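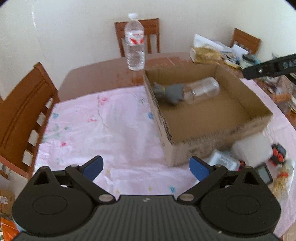
Figure 3. Hand-held gripper at the table station, open day, second session.

4.2 The open day

The open day was held on January 4, 2023, and was meant to find out how people with no robotics background would use the hand-held gripper after a short demonstration. Visitors were split into small groups, and each group was met by Fadi Boutros or Lama Khasawneh, who showed the grip once and then stepped back. We set no script for the order of objects. The table station (Figure 3) used a low, open cardboard box on a flowered tablecloth, with a clear plastic jar lying on its side in the box. We kept the cloth on during all sessions, although it creased and wrinkled and Wikström had argued for a bare surface — his view was that folds would make the later tracking step harder. The two blue finger pads stood out well against both the cloth and the cardboard, and the tracking step relied on this.

Each visitor was asked to pick up one object, lift it clear of the box, and put it back. A total of 182 visitors took part and gave 645 attempts between them. We dropped 28 attempts in which the visitor stopped to ask a question partway through. The remaining attempts were labeled by Garba Oyelaran and checked by a second reader, with disagreements settled by talking them over.

Two things came up in the comments. Visitors wanted to see the demonstration a second time, and several said they had been watching the presenter's face more than the fingers of the tool. Children tended to start before the presenter had finished. We changed the wording of the introduction in the afternoon, so morning and afternoon attempts are reported separately in Section 5. The Dinda station, which used the same tool with soft items, is described in 4.3.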